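Chapter 4
Choosing a School, and Being Chosen by One

Most families remember the first time they walked into a school that was not the one down the street. There is the smell of the hallway, the coats on their hooks, the parent ahead of you on the tour who has clearly done all the reading. For a great many children in this country, school is still simply the building nearest home, and the question of choosing never comes up at the kitchen table. For a growing number of others it comes up early and often, and it brings with it forms, deadlines, waiting lists and a fair amount of worry. This chapter is about that second group of families, and about the public school districts that have to make room for them without forgetting the first.

In Chapter 3 we looked at how attendance zones are drawn and why they are so hard to redraw. We now turn to what happens when a district loosens those zones, either for all of its schools or for a few special ones. You will meet the term "open enrollment," which means that a family may apply to a school outside its own zone, and the term "lottery," which is the usual way of deciding who gets a seat when more children apply than a school can hold. Neither idea is complicated by itself. The difficulty, as you will see, lies in the small print - who hears about the deadline, who can get a child across town by eight in the morning, and whose little sister gets to come along the year after.
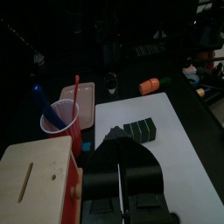

We will spend a good part of the chapter with one district, which we call Feltham. It is a middling sort of place, neither rich nor poor, with a river through it and a bus garage that everyone complains about. Several years ago Feltham opened 10 of its elementary schools to applications from anywhere in the district. The school board expected a gentle start. What it got was a very full mailroom, and one school in particular, Warraich Elementary, received applications from 72 children for 35 kindergarten seats. If you have a pencil handy, you might stop for a moment and write down how you would have handed out those seats. Keep the page. We will ask you to come back to it at the end of the chapter, and many students find that their first answer has changed a good deal by then.

Feltham's own answer was a lottery with two preferences built into it. Brothers and sisters of children already at the school went first, and families living within walking distance went second. Everyone else was drawn at random. It sounded fair when it was read aloud at the board meeting, and in many ways it was. Yet the sibling rule, kind as it is to parents with one car and two lunches to pack, meant that the families who got in first went on getting in, year after year. The walking rule did something similar for the blocks closest to the school. We do not mean to say that either rule was a mistake (your authors disagree with each other about this, quite cheerfully, and have done for years). We mean only that every preference is also a decision about who waits.

Then there is the matter of buses. A seat across town is of very little use to a child who cannot reach it, and transportation is where many choice programs quietly grow smaller than they look on paper. Feltham offered rides of up to 10 miles from a set of shared stops. The neighboring district of Romov offered none at all, and asked parents to make their own arrangements. When we compare the two later on, in Section 4.3, please notice which families applied in each place as well as which families were admitted. An application that was never sent leaves no mark in the records, and that makes it one of the hardest things in this whole field to study.

We should say a word, too, about the schools that families leave. It is easy to write a chapter like this one entirely from the point of view of the popular school, with its long list and its proud principal. But money generally follows the child, and a school that loses a handful of students from each grade still has the same roof to patch and the same boiler to run. It may lose a teacher, or the music program, or the half-time librarian. Section 4.4 looks at how districts have tried to soften that blow, including the plan known as Pradance, under which a shrinking school keeps part of its old budget for 2 years while it works out what to do next.

As you read, try to hold on to more than one person's view at a time. The parent filling in a form at midnight, the clerk who opens it, the teacher setting out name tags in July for a class list that is still changing - all of them are part of the same system, and all of them see a different piece of it. 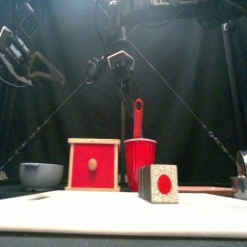

Before You Read

Talk over these points with a partner, or jot down a few lines on each in your notebook.

- Think of the elementary school you attended. Who decided that you would go there, and how much did they know about the other schools nearby?
- Suppose a school has more applicants than seats. List every way you can think of to choose among them, including the ones you dislike.
- Should a district pay to drive a child past one public school in order to reach another? Would your answer change with the distance?

Words to Watch For

Attendance zone, open enrollment, lottery, sibling preference, waiting list, per-pupil funding, hold-harmless period.

4.1 Where Open Enrollment Came From

Long before anyone used the phrase, districts were granting quiet exceptions. A mother who taught at one school might be allowed to bring her son along with her. A child who lived with grandparents during the week might be enrolled near them, with a note in the file and no great fuss made about it. These permissions were usually given by a principal or a clerk, one family at a time, and they tended to go to people who knew whom to ask. The earliest written policies in Feltham grew out of just such a drawer of notes, and it is with that drawer that we begin.

Contact the editors | Copyright notice | Back to top

This site uses cookies to remember your place in the chapter. Accept | Manage settings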